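Robot hands! Which one is best?

Quick version first. A robot's hand is called a gripper. There are lots of kinds and no single kind is good at everything. So people test them. Over and over and over.

Try this at home. Pick up a grape with two fingers. Easy. Now a mug. Now a banana, but don't squish it! You changed your grip each time and didn't even think about it. A robot has to be told.

Three kinds to know:

Pinchers. Two fingers, open and shut. Good for small stuff and edges.
Suckers. A cup that pulls air. Great on flat boxes. Bad on anything with holes in it, like a crate, becuase the air leaks in.
Squishy hands. Soft rubber fingers that bend around things. Gentle, kind of slow.

How do you compare them fairly? Same objects, same table, same rules. Nerea Urquijo runs the tests for a project called Drellia and she starts on the computer. A pretend arm in a pretend room. Nothing breaks, no mugs to sweep up. Her team did 2563 pretend grabs with a pincher they call Hata, then 2000 with another one, Lehner. Different numbers, so they can't just count the wins. They have to work out how many wins out of every hundred tries. (Ask a grown-up about percents.)

Round things, flat things, boxy things, all mixed up on purpose:
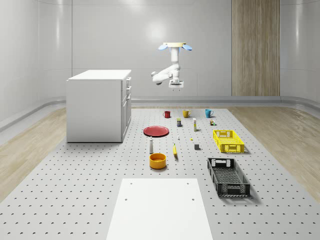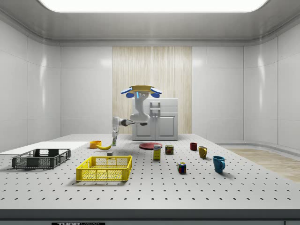

Next comes the camera question. Where do you put it? Up high, it sees the whole table but the arm can get in the way. On the wrist, it sees close up but misses everything else. Agustina Valdebenito likes to use 2 cameras, one of each. More pictures for the computer to think about though, so it can get slower.

And then the controller. Thats the part that tells the motors what to do. Too fast and the arm bumps things. Too slow and you could eat lunch while you wait.

After all the pretend grabs they try a real arm. Real mugs slip. Real bananas go brown. In November the real Hata did 634 grabs and the team is still checking the list.

Your turn: grab a pair of kitchen tongs and a soft oven mitt. Five things from the kitchen. Which one picks up more? Write it down.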